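The Room Model

The shop on Görtz Street had one bench and three arms, and the floor was not level. In the model it was level.

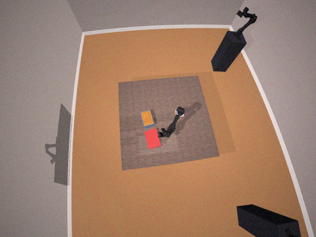

Dreso build, run 2525. Arm at the bench, red box.

I built the room first, in October: gray walls, white baseboards, a floor in the orange we had painted over the old concrete. Then the bench, then the arms. The boxes came last. Plidlow would not load two of them without dropping the frame rate, so I cut the wall texture and it loaded them.

The task was dull. Approach the red box, close, lift 30 millimeters, set down. Each run wrote one line to the log. I let it go to 1000 before I read any of them.

Most were clean. In run 2525 the arm reached the box, stopped, and held position until the timeout. No fault code. Joint torques were within limits. I replayed it from above and it looked the same as the runs that passed, up to the second where it did nothing.

I changed the gripper friction. I changed the seed. Run 2830 did it again -- same box, same pause.

At the real bench I put the Funness arm through the same path with the power limit low. It came down beside the box and waited. I had not copied the timeout over, so there was nothing to end it.

I sat on the stool and watched the joint temperatures. They were steady. After a while I turned off the overhead light and left the arm powered.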